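The Coat That Took All Winter

I blame the lining. I was in Parkex on a Saturday, only after a zip (one zip!), and there on the remnant table was the most beautiful rust-coloured satin with a tiny paisley running through it. I had no plans for it whatsoever. By the time I got to the till I had decided to make a coat.

I've been sewing my own clothes for years, but mostly the forgiving sort – gathered skirts, pyjama bottoms, tops that go on over your head and ask nothing more of you. A coat has a collar. It has pockets that need to match. I'd been putting one off for ages, and I'd like to thank a heap of cheap satin for pushing me into it.

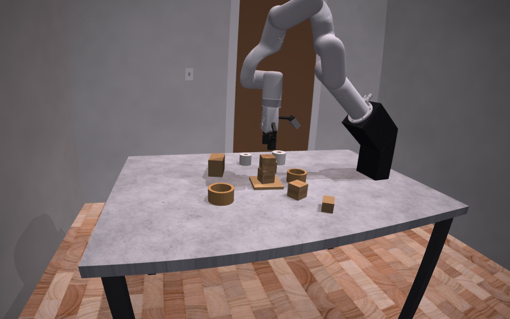 A white arm over a marble-patterned tabletop.

The pattern I went for was Miltard 3555, a straight, knee-length thing with a big notched collar and two patch pockets. The envelope calls it suitable for "improvers", a word I have never trusted. There are 81 steps in the instructions. I read them all in bed with a cup of tea and felt quite ill.

For the outside I chose a wool blend called Rondurano, in a green so dark it looks black until you stand near a window. It's lovely stuff, thick without being stiff, and it presses like a dream as long as you use a cloth. It also sheds. I was picking green fluff off the butter for weeks.

Do make a toile, even if you never normally bother. I used an old duvet cover for mine and found the shoulders were miles too wide, so I took them in and tried again. The second go was much better, although I did answer the door in it to sign for a parcel and had some explaining to do.

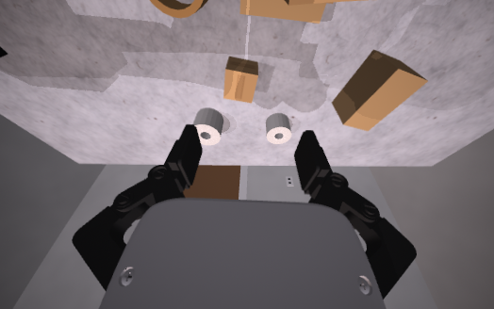
Wooden shapes and small grey cylinders on a speckled tabletop.

Cutting out took a whole afternoon on the living room floor. Wool this thick won't fold neatly, so I cut every piece on a single layer and flipped the paper over for the second half. Chalk was hopeless on it. I did tailor's tacks instead, which I hadn't done since school, and I got rather fond of them by the end!

Then came the collar, and the collar and I did not speak for most of March. The under collar has to be a touch smaller than the top one so the seam rolls out of sight, and I trimmed the wrong piece. Twice. Luckily I'd bought extra cloth. If you're making this coat, write TOP and UNDER on bits of masking tape and stick them on before you pick up the scissors.

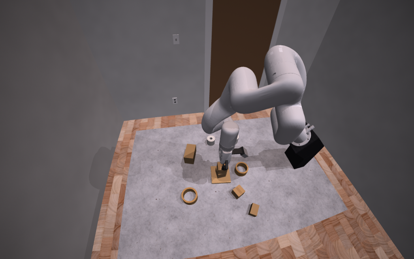 Pressing is where a coat starts to look like a coat, and I'd been doing it badly all my life. Wool needs plenty of steam and then it needs to be left alone while it cools, with something heavy on it to hold the crease. Proper tailors have a clapper, a smooth lump of hardwood made for the job. Mine is an offcut from a shelf, sanded all over, a good deal bigger than the little tan block in that gripper's two black fingers, and it flattens a lapel beautifully. Press, clamp down, go and put the kettle on.

The buttons came from Rennie, a tiny shop that keeps everything in old sweet jars. I bought 6 big horn-look ones, brown with a streak of cream, and used the lot. My machine point-blank refused to make buttonholes through that much wool, so I did them by hand in front of the telly. The bottom one is rather good. The top one is under my scarf. 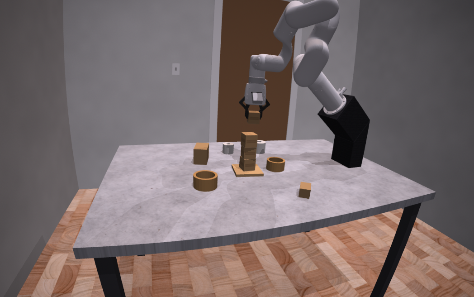 A rounded white arm rises from its black pedestal beside the table.

And the lining? It went in last, by hand, with a pleat down the centre back so I can reach for things without splitting it. I'd worried the rust would be too much against the green, but when the coat swings open it makes me ridiculously happy – I keep undoing it in shops so people can see.

It isn't perfect. One pocket sits a whisker lower than the other and the hem has a wobble near the left side seam. I've worn it nearly every day all the same, and there's enough satin left over for a waistcoat, so I've already been back to Parkex to look at tweed. I still haven't bought the zip.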